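4. What changed for the people doing the demonstrations

We came to this part of the study with real excitement. Plenty has been written on how well a policy learns from hand-held demonstrations, and far less on the working day of the people who record them. At the Tatatside office the task called Tino is as plain as they come: close the gripper on a bottle standing on a table crowded with other things.

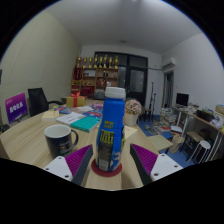
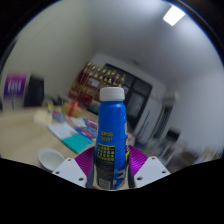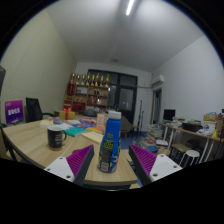 Figure 2. The bottle task at Tatatside, three views from the hand-held gripper. The second shows the fingers closed on the bottle.

Before the Mahrous project began, the same staff handled samples and paperwork for Kenuswood and did the sorting by hand. By the end of September they had recorded 2,413 demonstrations between them, and their jobs looked quite different. The part they liked best surprised us. They enjoyed being the ones who decide what a good grasp is! One operator told us she had never once been asked how she picks things up, and now she was asked every morning.

The pace changed too. The first schedule called for 200 demonstrations per person per shift, and by mid-afternoon people were complaining of sore wrists and, more often, of boredom. Nouhaila Shehata rewrote it so that each operator spent 2 hours recording and then moved to reviewing, where the day's clips are watched and the poor ones thrown out. Output dipped for a short while and then recovered. Reviewing also gave people a shared way of talking about the work: "late close," "too high," "lazy wrist." We heard these terms at lunch.

Some of the changes were less welcome. Two operators missed the old sorting work, which let them chat while their hands were busy, and they found recording a lonelier job. Pay was another sore point, as the grade still carried the old title. Wael Naciri raised this with the site manager, and it was open when our interviews ended.

We are still delighted by how much the operators know. When we played back a set of 800 clips with the names removed, several of them could pick out their own from the angle of approach alone. Section 5 looks at whether that personal style survives in the trained policy.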